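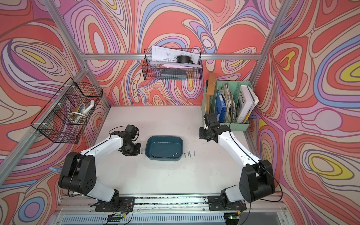
Lornero TV streaming box review: good for old shows, slow everywhere else

Reviewed by Taner Karabulut

Rating: 3 out of 5

I watch a lot of television, most of it made before 2010, and most of it with my partner on the couch after the kids are down. We have four streaming subscriptions at the moment, which is two too many, and the built-in apps on our television stopped getting updates last winter. The Lornero box costs $269. I bought mine at full price in February and have used it most nights for 6 weeks.

The pitch is simple enough. You sign in to your services once, and the box puts everything into a single list sorted by show instead of by app. If a series has moved from one service to another, the list is supposed to follow it. Anyone who has started a sitcom on one app and found season four on a different one will understand why I wanted this.

Setup

It took most of an evening. The box itself connected to the wifi without trouble, but each subscription has to be linked with a code typed in on your phone, and two of mine timed out and had to be done again. Gökçe, the Turkish drama service I pay for mainly so my mother can watch it when she visits, isn't on the setup list. You have to add it later from a menu called More Sources. I found that in the help pages, not on the screen.

The box has two HDMI ports, one in and one out, and an optical port for a sound bar. The power cord is short. Ours only just reaches the power bar behind the cabinet, and if your outlet is on the other side of the room you'll want an extension.
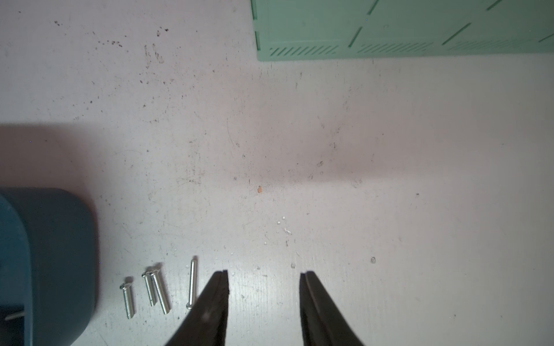

Once the accounts are in, the Continue Watching row is the best part of the product. It remembered where we were in everything, across all four services, and it kept separate places for me and my partner. I was halfway through a rewatch of a lawyer show from the nineties and she was three episodes ahead of me, and the box never mixed us up. The apps on our old television did that constantly.

The Reunion Tracker

This is the feature Lornero advertises most, and it's the reason I chose this box over the cheaper Brirkton stick. You pick the shows you care about, up to 1000 of them, and it tells you when there's a revival, a spinoff, a cast special or a new season. With every second old series coming back in some form, I thought it would be handy.

It half works. I got a notice for a reunion special on the same morning it came out, and another when a spinoff I'd forgotten about was renewed. But it also treats casting gossip as news. One Sunday-night family drama I follow has sent me notices for a guest actor who "may return", then "won't return", then "may return" again. You can turn alerts off for each show, but there's no setting for confirmed news only. I wrote to support and a man named Yiğit Kozan replied the next afternoon to say the request had been passed on. That was a fair answer, but the setting still isn't there.

The tracker is also weak on anything that isn't in English. A Turkish series my mother loves had a new season announced and she knew from her sister well before the box did.

Speed

The home screen takes a while to load after the box has been off, long enough that I've got into the habit of turning it on and then going to make tea. After that it's fine inside an app and slow between apps. Jumping from a finished episode on one service to the next season on another means a grey screen and a wait. Search is slower again. Typing a title with the remote is a chore, and voice search has trouble with names. It could not find anything under my favourite director until I spelled his surname letter by letter.

Picture and sound

No complaints. Older shows in the square format are shown in the square format, with black bars at the sides, and the box doesn't stretch or crop them unless you tell it to. I went looking for the setting expecting to have to fix it. Colour looks the same as it did through the television's own apps. Subtitles can be resized, and the size stays put when you change services.
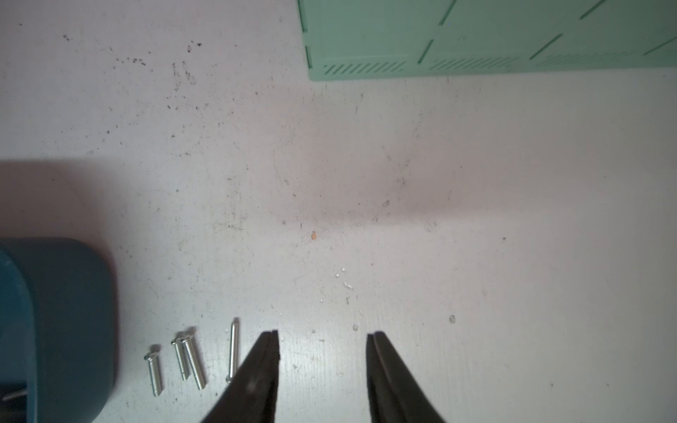 The remote is light and has a good, firm pause button, but the volume keys are on the side where my thumb rests, and I've made the living room very loud more than once by picking it up. There's no backlight. There are four shortcut buttons along the bottom for services, and only two of them can be changed. The other two go to Surent, which I don't subscribe to, and to Lornero's own rental store.

About that store: films rented there cost a little more than the same films elsewhere, and they show up in search results ahead of copies you can already watch through your subscriptions. If you scroll right, the included version is usually there. My partner rented a romantic comedy before we figured this out. We asked for a refund and got it.

Who should buy it

If you watch new releases on one or two services, you don't need this. The Brirkton stick does that job for less. If you jump around between older series and lose track of where they live, the combined list is useful, and I'd miss it now. I'd wait for a sale, and I'd turn off alerts for any show with an active rumour mill.

Pros: combined watch list, separate profiles that stay separate, leaves old picture formats alone

Cons: slow to start and to switch apps, rumour alerts, store results come first in search, short power cord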